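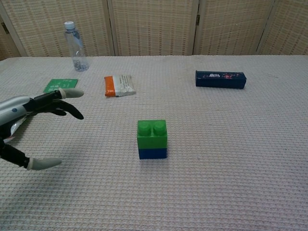 # Table linen hire and care: frequently asked questions

Answers apply to all woven cloths supplied by Britura, including the Plevanari and Santoro ranges. Terms for napkins are on a separate page.

## Ordering

**Which size do I need?**

Measure the table top, then add the drop you want on each side. For a seated meal, allow a drop of 25 cm. Fringe is not included in the stated size. It adds 3 cm at each fringed edge.

**Is there a minimum order?**

Plain cloths can be hired singly. Fringed cloths are packed in bundles and the minimum is 50 for trade accounts. Private customers may order any number, but delivery is charged on small orders.

**How much notice is required?**

48 hours for stock colours. Orders for December should be placed by the end of October, as Santoro cloths in pale shades run out first.

**Can I see the fabric before I book?**

Yes. Swatches are posted free of charge. Colours vary slightly between dye lots, so a swatch is a guide to shade and not a guarantee of it.

## Washing and ironing

**Do I have to wash hired cloths before returning them?**

No. Shake off crumbs, let any damp cloth dry and put everything back in the sack provided. Do not seal damp cloths in plastic - mildew marks are charged at the full replacement price.

**I bought my cloth. What temperature should I use?**

Wash Plevanari at 40 degrees and Santoro at 30 degrees. Spin at 400 rpm. Higher speeds leave creases in an open weave that are hard to press out. 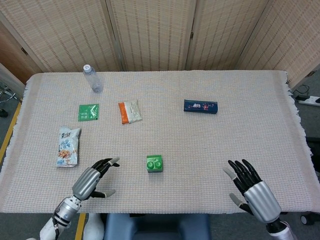 Leave out fabric softener, as it coats the yarn and makes the cloth less absorbent. Tie fringes loosely in a mesh bag, or they will knot in the drum.

**Can I tumble dry?**

Plevanari only, on low heat. Santoro should be dried flat or over a wide rail. Pull the cloth square while it is still damp.

**How do I remove candle wax?**

Let it harden and lift off what you can with a blunt knife. Place brown paper over the mark and press with a warm iron, changing the paper until no more wax comes through. Coloured wax may leave dye behind.

## Damage and returns

**What counts as fair wear?**

Light food stains, small pulls and loose fringe threads. Burns, cuts and ink are not covered.

**Who collects the cloths?**

Horetari handles all collections. Sacks must be ready by 9 am on the agreed day. A missed collection is rebooked once without charge.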